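The Long Loan
A story by Han-gyeol Seol

The kit came to Chiyo Kuroda's house in June, in a gray case with latches that snapped shut on your thumb if you weren't paying attention, and Kátia Bezerra carried it up the front steps as if there were a cake inside. She had promised a review to the magazine by the end of the month. She had also promised her editor, Hideaki Kubo, that this one would come in at the length he asked for, and he had laughed down the phone for longer than she thought was polite.

"You've got kitchens on the brain," he told her. "Last time it was supposed to be a vacuum and you gave me a page and a half on somebody's curtains."

"They were good curtains," Kátia said.

The product was called the Clultico, and the company that made it was called Grundside. It was a pair of robot fingers you held in your own hand, with a camera riding on top, and the idea was that you went through your everyday chores with it and the recordings taught a robot arm to do them later on. Grundside would lend the kit to a household, take back the recordings, and sell the finished skill to whoever had bought the arm. The brochure called this the Long Loan. Kátia had read the brochure twice on the bus and still couldn't say who was lending what to whom, and she had written that down in her notebook with a star beside it, meaning to ask.

Chiyo had agreed to all of it before Kátia was done explaining. She was eighty that spring, she liked company, and she had once taught home economics to rooms full of teenagers who didn't want to learn it, so a robot held no fear for her at all.

"Will it want lunch?" she said.

"It just wants to see you set the table."

"Well, then it's going to want lunch," said Chiyo, and went to wash the greens.

There were practice tasks printed on cards, and the first card said to pick up one utensil and put it down again where you found it. Chiyo thought this was a very silly thing to do with a fork. She said so while doing it. You squeezed the handle and the black fingers came together, and the little blue pads at the tips took hold of whatever was between them, or else they didn't, and the fork skated off across the cloth and Chiyo said a word she had certainly never used in front of the teenagers.

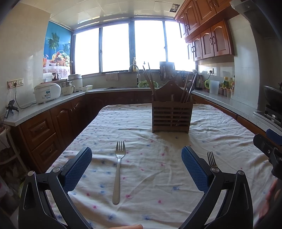

Card one: the fork, waiting on the flowered cloth.

"Go in lower," said Kátia, who had watched the training video.

"I am lower. If I go any lower I'll be in the drawer."

"Maybe flatten the cloth out a little?"

Chiyo looked at the cloth, with its small pink and blue flowers and its wrinkles running every which way, and then she looked at Kátia. "If the robot can only manage an ironed tablecloth," she said, "it can go and live with my sister."

Kátia put that in the notebook too, with two stars. It was a fair point and she meant to make it in print. She had reviewed the Killex the winter before, which was the same sort of kit from a different firm, and the Killex people had sent along a stiff gray mat to work on and asked that nothing else be on the table. She'd had a miserable time of it. The recordings had come out lovely and clean, and when the arm arrived for the second half of the review it had set a place very nicely on the gray mat and then, given a real table with a real cloth, had pushed a saucer slowly and with great care onto the floor. Grundside said its kit was meant for houses as they were. Kátia wanted very much for that to be true – she liked houses as they were – and so she had decided to be hard on it.

They got the trick of it in the end. It was all in the wrist, Chiyo said, like lifting a dumpling. By the middle of the morning she had stopped looking at the fingers and was looking at the fork, and she had begun to talk the way people do when their hands are busy, about her late husband, who had put the spoons away with the forks for forty-one years and would not be told, and about the neighbor's boy, Masaru Yoshida, who was hoping to go to work on machines like this one and who came by in the evenings to eat everything she had.

"He'll be sick that he missed it," she said. "Can he have a turn?"

"The agreement says anyone in the household."

"He's in the household from five o'clock on," said Chiyo.

The trouble started with the chopsticks. Card four wanted a full set of utensils laid out and put back into the holder one at a time, and the card showed a knife, a fork and a spoon. Chiyo studied it for a while. Then she put the knife away, got out two pairs of chopsticks and laid those down with the fork and the spoon, and folded her arms.

"That's not quite what's on the card," said Kátia.

"It's what's on my table." 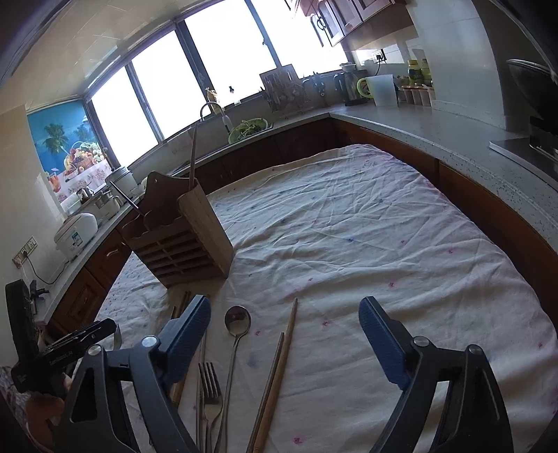
Card four, as amended by Chiyo.

So they did it Chiyo's way, and it was hard going. The spoon was easy enough now and the fork was nearly a friend, but you had to take both chopsticks together or you hadn't picked up a pair, and one of them always wanted to roll. There was the holder to get into as well, which she had owned so long that she couldn't remember buying it, and which needed things let down into it from above with a steady arm. Kátia took her turn and found her forearm aching after only a few tries. She wrote: heavier than it looks by noon. She wrote: pads grip thin wood better than I expected. She wrote, because it was on her mind and there was nobody from Grundside there to read it, that she didn't know what it would be worth to Chiyo to have a machine learn to do this when Chiyo could plainly do it herself, and faster, and with the radio on.

She asked her, over lunch. There was rice, and the greens, and something out of the wok that had ginger in it.

"Oh, it isn't for me," said Chiyo. "Is that what you thought? I had a look at that booklet of yours. They take what I do and put it in with what everyone else does. So somewhere there's going to be a woman with bad hands, and this arm in her kitchen, and she'll want chopsticks, and it'll only know knives." She pushed the bowl across. "Have some more of that. You've got no color."

Kátia had some more.

Masaru turned up at five with his shoes already off, and he was every bit as pleased as predicted. He knew a fellow who had a Gál, he said, the big one with the two arms, and it couldn't do chopsticks for love or money. He did the whole of card four standing up, very fast and rather badly, and Chiyo made him do it over sitting down. The counter on the little screen said 628 by then, and Grundside was asking for 1000 before it would come and collect the case.

"That's no trouble," said Chiyo. "I've got all of June."

Kátia wrote the review that night at her own table. She said the Clultico was well made and tiring to hold, that the latches on the case were a menace, and that the cards had been drawn up by someone who ate with a knife. She said it coped with a wrinkled cloth, and that the Killex hadn't, and that she would wait for the arm before she gave it any stars. Then she wrote four paragraphs on Chiyo's kitchen, and took out one of them, and sent it.

Hideaki rang in the morning. He wanted to know what was in the wok.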